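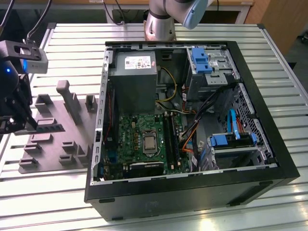 Side panel and cooler off, tower lying flat. All the work below is done with the case in this position.

How I Clean and Repaste an Old Desktop Tower

My neighbor Ditte Hviid has a desktop that she uses for her sewing patterns and her taxes, and last month it started sounding like a hair dryer every time she opened more than a couple of browser tabs. She was ready to buy a new one for $399. I told her to give me an evening first! Old office-type towers are lovely to work on, everything comes apart without a fight, and quite often the only thing wrong is a heat sink full of fluff and a layer of thermal paste that's gone hard as toothpaste on a bathroom mirror.

I've done this job enough times now that I have a routine, so I'm writing it down (mostly for my cousin Svend, who has asked me twice).

What you'll need

A Phillips screwdriver, medium size
Thermal paste, the small tube is plenty
Rubbing alcohol, the strongest the drugstore has
Coffee filters or lint-free wipes
A soft paintbrush, clean and dry
Canned air or a small electric blower
A cup or a muffin tin for screws
Your phone, for taking pictures of the wiring

Getting it open

Shut the computer down properly, flip the switch on the back if it has one, and pull the power cord. Then hold the power button in for 15 seconds. Unplug everything else too, and lay the tower on its side with the removable panel facing up. I like a surface at elbow height, and metal benches are fine as long as the machine is unplugged.

Take the side panel off. Some slide, some have thumbscrews, some have a latch you have to hunt for. If it won't budge, look for one more screw before you pull harder. I bent a panel once that way and it has rattled ever since.

Touch bare metal on the case before you touch anything inside, and do it again any time you've walked across the carpet. Now take your pictures. Take one of the whole inside, then get close to every plug you think you might disconnect. You will be very sure you'll remember where the little one goes, and you won't.

Dust first

I do the dusting before the cooler comes off, so that nothing blows onto a bare processor. Take the case outside if you can (I do mine on the back steps in my worst sweatshirt). Hold each fan still with a finger while you blow, and use short puffs. The power supply gets a few puffs through its vents and that's it. Don't open the power supply, ever, no matter how dirty it looks in there. It can hold a charge after it's unplugged.

The paintbrush is for the ledges and corners. Go gently around the memory slots and the pin headers and don't scrub at anything.

Taking the cooler off

Unplug the cooler's fan from the motherboard. Loosen the screws a little at a time, going corner to corner in an X, so the pressure comes off evenly. If yours has plastic push pins instead, give each one a quarter turn and pull up.

Old paste can grip like glue. Wiggle the cooler with a small twisting motion and let it come when it's ready. If it's really stuck, put it all back together, run the computer for 10 minutes to warm things up, shut down, unplug and try again. Yanking straight up can pull the processor right out of some sockets, and then you get to spend your evening with a magnifying glass and bent pins.

You can leave the processor seated in its socket for the rest of the job. I always do. You want the flat silver lid of the chip facing you, just like in my photo, with plenty of room to reach it. If a cable droops into the way, tuck it aside. I don't unplug drive cables for this unless I have to.

Cleaning off the old paste

Dampen a folded coffee filter with alcohol and wipe from the outside of the chip toward the middle, so you're gathering the gunk instead of pushing it over the edge. Change to a clean bit of filter and go again. It usually takes me 3 rounds, and I stop when the filter comes up clean. Do the same with the bottom of the cooler. Then leave them both alone for a couple of minutes to dry, and don't touch either one with your fingers after that.

While you wait, clean the cooler fins. If the fan unclips from the metal part, unclip it, because the thick gray felt is nearly always hiding between the two. Ditte's came out in one piece, like something from a dryer!

New paste, cooler back on

Put one blob in the center of the chip, the size of a pea, and leave it alone. The cooler will spread it. Lower the cooler straight down with the fan wire on the same side as its plug, and start all the screws by hand before you tighten any of them. Then tighten in that same X pattern, 2 turns each, until they're snug. If you have to lift the cooler off again, wipe everything and start over with fresh paste.

Plug the cooler fan back in. I'm giving that its own line because Svend forgot.

Closing up

Compare the inside with your pictures. Push lightly on any connector you bumped, and check that no cable can reach a fan blade. I stand the tower up and start it once with the panel still off, hands well away, just to see that the cooler fan spins. If it doesn't, shut down right away, unplug and check the fan plug. If it does, shut down, unplug, put the panel on and carry it back to the desk.

Ditte's tower is back under her sewing table and she says she can hear her radio again. She brought me rhubarb cake, so I'm calling it paid in full. Next on my bench is Noémi's, with a sticky optical drive, and I'll write that one up if I get it open.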